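3. Rumour decay in the accessory trade

Figure 3. Wooden dowels of differing length on a table, with a hand-held gripper.

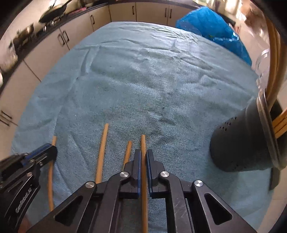
The literature on product leaks has mostly concerned itself with the product. This is understandable, as the product is what people queue for, but it leaves out the small firms that must decide, months before any launch, where to put the holes in a phone case. A case maker who waits for the official drawings will arrive in the shops after everyone has bought a case. A case maker who trusts a rumour may arrive first, with 800 cases for a phone that does not exist.

We looked at one accessory cycle as seen by two such firms. Siltex moulds soft cases and prides itself on speed. Corkora presses its cases from cork and prides itself on nearly everything else. Both were asked to keep a log of each leaked drawing, part or photograph that reached them, where it came from, and whether anyone in the building believed it. The logs were to open in February and close when the handset, known to both firms by the working name Arnside, went on sale.

3.1 What counted as a leak

We took a generous view. A leak was any claim about the size, shape or openings of the unreleased handset that had not come from its maker. Colour was left out, as every handset in every year is said to be coming in a new shade of green. Claims repeated by a second site without anything added were logged as echoes. Siltex objected to this on the grounds that an echo is still reassuring, and we have some sympathy, although the same could be said of a hot bath.

The two logs together hold 600 entries. Most are echoes. The longest chain began with a message on a dealers' forum in Sauerland, passed through 10 further sites and came back to the same forum, where the original poster cited it as confirmation.

3.2 How belief moved

Each firm marked its belief in an entry on a simple scale, from "would not mention it at lunch" to "would cut a mould". We had expected belief to rise as the launch drew near. At Corkora it did, slowly. At Siltex it rose sharply in the first weeks, fell when a rival drawing showed the camera opening 2 mm to the left, and then rose again for both drawings at once. The production manager described this as keeping an open mind. Two moulds were cut.

Elif Naz Avcı, who read the early entries for us, pointed out that neither firm gave much weight to the source's past record. A site that had been wrong about the previous handset was believed as readily as one that had been right, provided its picture was sharper. Blurred pictures fared badly until the final month, when they began to be taken as more authentic than clear ones. We have no explanation for the change and neither did the firms.

The logs were closed on October 23, 2018. By then Siltex had sold out of one case and was offering the other as a stand for small plants. Corkora's case fitted, but reached the shops after the first rush of buyers had gone — a delay its log puts down to the cork.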